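Wornholm tests the "save your cardboard tubes" craze and is not convinced

Home organisation advice service Wornholm has published its winter look at household clutter, and it has doubts about one of the season's most repeated tips: keep every cardboard tube, because it is bound to come in useful.

The service asked 158 households to set tubes aside for 4 weeks. Supporters of the idea say they tidy cables, sort pens and keep socks in order. Wornholm found that 69 of the households had used none of theirs by the end.

"We keep being told that this is storage," said a Wornholm spokesperson. "In most homes it is a pile that needs storing." 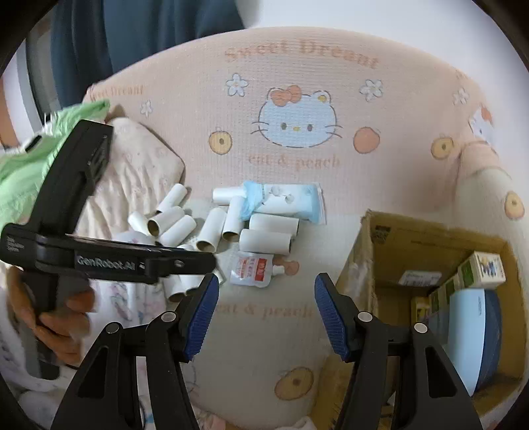 HOME AND LIVING

Short white tubes scattered in front of a peach-pink Hello Kitty print may look cheerful enough, but Wornholm doubts that a pretty background makes them any more useful. It is equally wary of the matching kits now on offer, including the Podano tube tray and the Clelari drawer grid, both of which ask people to buy something new in order to keep something they would have recycled.

Sarkar, which supplies craft packs to schools, takes a kinder view and says it will accept clean tubes until the end of December. Wornholm welcomes the offer, though it would like to know how many get used.

The full report, Tubes and Other Promises, is free from Wornholm on request.

ENDS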